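So my sister asked me over dinner when she can finally get a robot that does laundry and picks up after the kids, and I had to say um, not this October! I've been reading about this stuff for years and I still get excited every single time, but wow, soft things are hard. A dishwasher knows where its plates are. A heap of toys and clothes is a different heap every time you look at it.

I've sat through 71 clips of gripper work now (yes, I keep a list, hush) and the fabric ones are my favorites – I could watch them all evening. 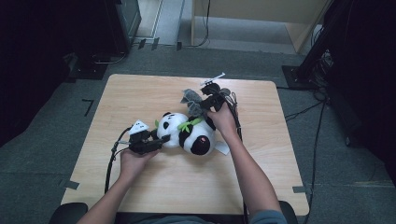

One gripper on the panda's head, the other on the gray fabric. Hands by human, for now.

Try tidying your couch with two pairs of kitchen tongs and you'll see what I mean. I did it last night and it took me over 70 seconds to get one sweater off a cushion. Nasrin Zamani left a comment on my last post saying she'd pay good money for a machine that only pairs socks, and same, Nasrin! I'd give it a shelf of its own.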